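Start – Forum – Wohnen & Textil – Schlafmatten – Suche – Anmelden

Plättchenmatte (Mahjong-Matte): Reihen lösen sich, Heißkleber oder neu auffädeln?

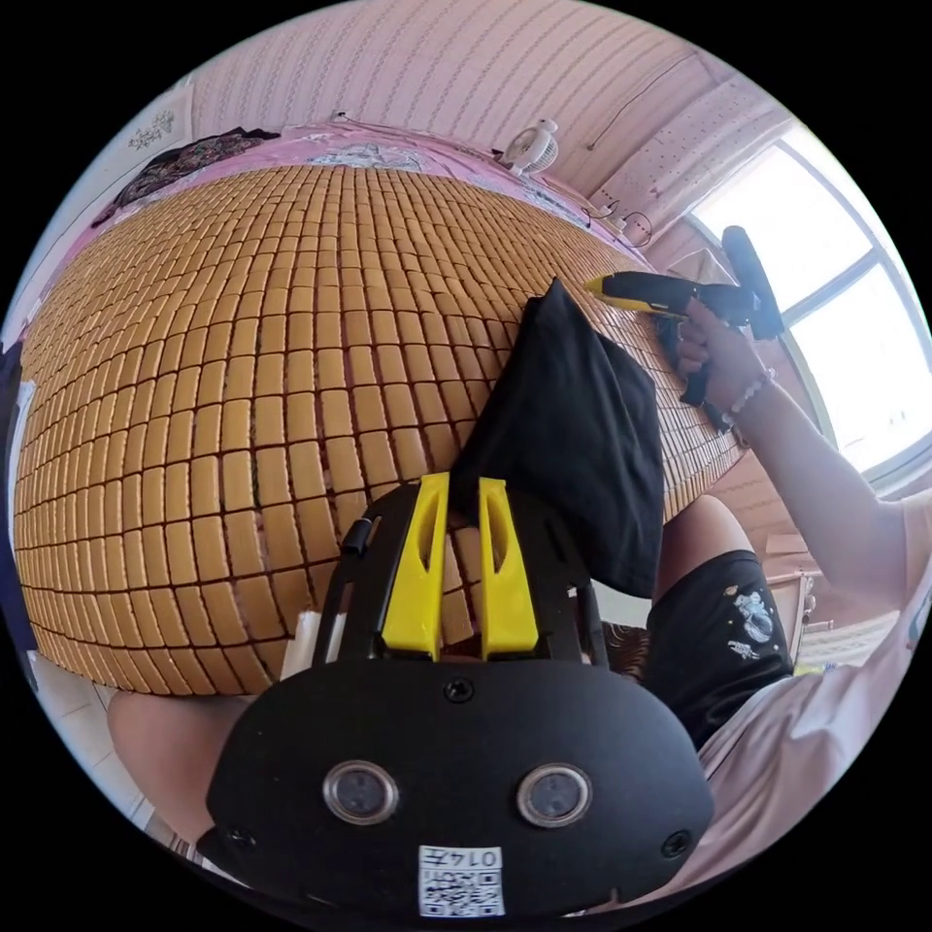 Kurkness, 23. Dezember 2021
Matte für 140er Bett, gekauft als Modell Lidiline im Versandhandel. Abgerundete Rechteckplättchen, laut Beipackzettel Bambus, 2275 Stück, verbunden mit elastischer Schnur. Zwei Sommer in Gebrauch. Seit November lösen sich am Rand einzelne Plättchen, weil die Schnur dort ausgeleiert ist. Einmal ist sie ganz durch. Bisheriger Plan: Schnurende mit Heißkleber in der Bohrung fixieren, Rest so lassen. Spricht technisch etwas dagegen? Ersatzplättchen sind vorhanden, ein Beutel lag bei.

Jidska
Dagegen spricht die Temperatur. Gewöhnliche Klebesticks auf EVA-Basis werden schon deutlich unterhalb ihrer Verarbeitungstemperatur weich. Im Bett reicht Körperwärme dafür nicht, ein Fenster mit direkter Sonne auf der Matte unter Umständen schon. Außerdem haftet Heißkleber auf lackierten Plättchen schlecht. Ich würde neu auffädeln.

fadenlauf
Neu auffädeln bei 2275 Plättchen? Das ist unverhältnismäßig. Er schreibt vom Rand. Es genügt, die betroffene Reihe zu öffnen, ein Stück neue Schnur anzuknoten und den Knoten in die Bohrung zu ziehen. Ein kleiner Tropfen Kleber auf den Knoten schadet nicht. Der Kleber soll dabei nicht tragen, nur den Knoten sichern.

Jidska
Unverhältnismäßig ist es, jedes Jahr eine andere Reihe zu öffnen. Wenn die Schnur am Rand ermüdet ist, ist sie es in der Fläche auch, nur sieht man es dort später. Meine eigene Matte hat 1352 Plättchen, ich habe sie an vier Abenden komplett neu gefädelt. Seitdem kein Ausfall.

Kurkness
Vier Abende habe ich nicht. Welche Schnur?

Jidska
Geflochtene Elastikschnur, 1,2 mm, Nylonmantel. Keine transparente Schmuckschnur, die kriecht unter Dauerlast. Vor dem Kauf eine Bohrung ausmessen, bei manchen Matten passen nur 0,8 mm.

holzwurm_479
Zum Kleber: Es gibt Niedertemperatur- und Hochtemperatursticks. Für den Knoten würde ich keines von beiden nehmen, sondern einen Textilkleber, der flexibel bleibt. Heißkleber bildet einen harten Tropfen. Liegt der auf der Oberseite, spürt man ihn durch das Laken. Wenn es Heißkleber sein muss, dann auf der Unterseite, wenig Material, und den Faden abziehen, bevor er über die Nachbarreihen läuft. Die Fugen müssen frei bleiben, sonst knickt die Matte an dieser Stelle beim Zusammenlegen.

fadenlauf
Zustimmung bei den Fugen. Verklebte Fugen sind nach meiner Erfahrung die häufigste Ursache für Folgeschäden. Zwei starr verbundene Plättchen wirken als Hebel auf die Schnur daneben.

Kurkness
Unterseite ist verstanden. Meine Matte hat unten allerdings ein Netzgewebe, auf das die Reihen zusätzlich geheftet sind. Kleber am Gewebe unkritisch?

holzwurm_479
Kommt auf das Gewebe an. Polyesternetz verträgt Niedertemperatur meistens. Vorher an einer Ecke testen. Bei dünnem Netz schmilzt sonst ein Loch hinein, und dann ist die Heftung auch hinüber.

Jidska
Ich bleibe dabei, dass Kleber an einer beweglichen Verbindung nichts zu suchen hat. Fothergill verkauft Schnur auf Rollen zu 147 m, das reicht für eine Matte dieser Größe in beiden Richtungen mit Reserve.

fadenlauf
147 m für eine einzelne Randreihe. Meterware aus dem Kurzwarenladen tut es auch.

Kurkness
Zwischenstand: Gerissene Reihe ist geöffnet, neue Schnur 1,0 mm eingezogen, Knoten in der Bohrung versenkt, ein Tropfen Kleber von unten. Zwei Plättchen mit Riss ersetzt, die Ersatzteile sind eine Spur heller als der Rest. Die übrigen Randreihen nehme ich mir im Frühjahr vor. Falls in der Fläche etwas reißt, fädele ich neu.

Jidska
Dann bitte hier melden, welche Reihe es war.

Ähnliche Themen
Bambusmatte riecht nach dem Lüften muffig
Plättchenmatte rollen oder falten?
Elastikschnur 0,8 mm oder 1,2 mm
Lidiline: Ersatzplättchen nachbestellen
Klebereste von lackiertem Holz entfernen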